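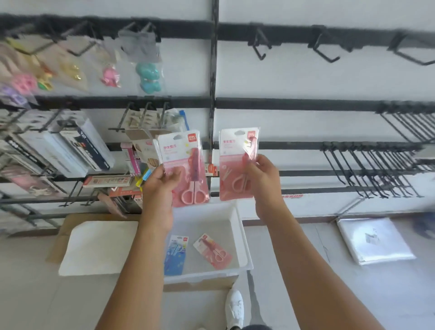 Scissors wall, refill and re-order of hooks

February 18, 2020

Shop notebook, stationery side. Written after closing, while I still remember it. Wissam, please read the part about the hooks before you order anything from Ginting.

Work for today was the wall with the small goods: scissors, and the little clips and bows which hang beside them. The lower rail on the right was already cleared this morning, so I began with the scissors, which were waiting in the white tray. I put the tray on a flattened carton because the tile is cold for the knees and the carton also saves the tray from scratching. This works well and I will keep the carton behind the counter, please do not throw it to recycling.

The scissors

They are the deli student scissors, 学生剪刀 on the card. We have pink and blue cards in this lot. The pink ones are not all the same and this cost me some time. One pink card has scissors with two round loops, and a patterned sheath over the blade. I took another pink card in the other hand to compare, and on that one I could see only one round handle, near the bottom of the card. From two steps away a customer will say they are the same product. The logo is in the same corner, the words are the same, the pink is the same.

First I wanted to hang them all on one hook. Then I thought of the mother who came back last week because she took the wrong one for her daughter and did not see it until home. So I decided on separate hooks, and the shelf label should say the difference in plain words. My proposal for the labels:

Student scissors, pink, with sheath
Student scissors, pink, second type
Student scissors, blue, stars

"Second type" is not good, I know. I did not want to open a card only to find a better name. If somebody knows the item name from the Samport invoice, write it here in the margin.

Question for Wissam: do we sell both pink types for the same price? In the price book I find only one line for pink. Until you answer I have put the same price on both.

The hooks

We have now more hooks than goods on this wall. The lower right rail is full of black hooks very close to each other, and they are empty. Somebody pushed them together to make space in August, when the school things came, and afterward they were never spread again. The result is that you cannot hang a card of this width on two neighbors. The cards push each other and turn sideways, and the customer sees the edge of the card and not the scissors.

I tried it with cards on every hook, then on every second hook, then on every third. Every third is correct for the scissors. Every second is enough for the small clips, when the bag is narrow. The bows in bags are wider than they look and want the same space as scissors.

So for this wall:

Scissors: every third hook.
Bows in bags: every third hook.
Clips: every second hook.
Free hooks come off the rail and go in the drawer under the register, in the box marked PEG.

I removed 21 hooks before I stopped. There are still too many on the lower rail, but my fingers were sore and some of them sit very tight. They must be lifted first at the front, then pulled up. If you pull directly to yourself, nothing moves and you only bend the hook. I bent one. It is in the same box with a piece of tape on it, maybe it can be made straight with the pliers.

Because of this, please do not order new hooks from Ginting. Their smallest pack is 1,000 pieces and we have no place for it and no need. I saw it on the order list in your handwriting with a question mark, so I write it here before the question mark is gone.

The holes in the cards

A small thing, but it took time also at the last refill. The hanging hole at the top of the card is punched through, but on some cards the little piece of paper is still inside, hanging by one side. When you push the card on the hook, this piece folds back and the card stops halfway. If you push harder then the hole tears. Two cards are a little torn from me. I put clear tape behind and made the hole again with the hand punch, and they hang straight.

Better method: push a pencil through the hole first, from the front to the back, for the whole lot, when they are still in the tray. Then hang. I did 20 cards this way in the second half and had no torn one.

The order on the rails

I left the clips and bows on the left of the post, upper rail, where they have always been. The teal bow and the pink bow are slow, but girls stop for them and then see the scissors, at least this is my feeling. I have no numbers for it.

To the right of the post the upper rail had three empty hooks when I began, and I was thinking for some time what should go there. The choice was:

1. The blue scissors, so that blue is separate from pink and can be seen from the door.
2. The glue sticks from Plaltska, which now stand in a cup at the register and fall down.
3. Leave free until the spring goods.

I chose the first. The glue sticks have no card and would need a bag, and I do not want to pack glue sticks in bags in the evening. Free hooks look sad and customers ask if we are closing the section.

After hanging I stood at the door and looked. Blue at the top right is good to see. The pink scissors below look like one long pink line, and the two types cannot be told apart from there, as expected. The labels must do it.

Height: the top rail is too high for small children, and this is intended. Scissors should be for the hand of the adult or the bigger child. Even with the blades covered I do not like to see a four-year-old walking through the shop with them. The lower rail is a problem for this reason. For now I put the scissors on the lower rail only at the far end, near the register where we can see them. If the erasers come from Tavville on time, I would like to change: erasers low, all scissors high. Then the spacing must be done again, because erasers need only every second hook. I can do it, but not the same week as the inventory.

Labels on the wall

The small red printed strip is still on the wall. I did not remove it. I tried with the fingernail at one corner and it is glued well, and the paint might come with it. Ask before you do something there. Warm air from a hair dryer should help, this is how my sister takes the stickers from jars, but a jar has no paint.

Our own price labels: the printer is again printing a bit too low, so the last line is missing on each second label. I wrote the scissors labels by hand. They are clean enough but not for a long time, the ink gets gray when people touch it. New ribbon needed, or someone must clean the roller. I did not find the cleaning cards.

Counting, for the price book

Hung today, after sorting:
pink, all types together: 20
blue: 9

I counted the pink ones together because I finished the sorting after I had counted, this was the wrong order of work. Next time sort first, then count. Please take this number as one number and do not divide it by two, because the types are not equal.

Things on the floor

The white goods in clear plastic are still stacked on the floor to the right of the wall. I did not touch them because they are not in my list. But they stand exactly where a person puts the foot when he wants to reach the right side of the rail, and I walked around them all the time. Can they go to the back shelf tomorrow before opening? The back shelf, second from below, has space, if the big envelopes move a little to the left.

The tray I wiped and put back. Dust from cartons collects in the corners of it and then goes on the cards, and on clear plastic you see it immediately. A dry cloth is enough. With the wet cloth it makes lines.

To do

Wissam: price for the second pink type. Answer here.
Wissam: cancel the hooks on the Ginting list.
Me: remove the rest of the extra hooks on the lower rail, with pliers this time.
Me: write new labels when the printer is fixed.
Whoever opens: white goods to the back shelf.
Open question: who told Samport that we want mixed cartons? I would like pink and blue in separate cartons, or at least with a paper between. Sorting took longer than hanging.

Added later the same evening: I looked again in the price book, one page before, and there is a second line for pink, crossed out with pencil. The price is a little higher. I do not know who crossed it or why, so I leave the labels as they are until I hear from you.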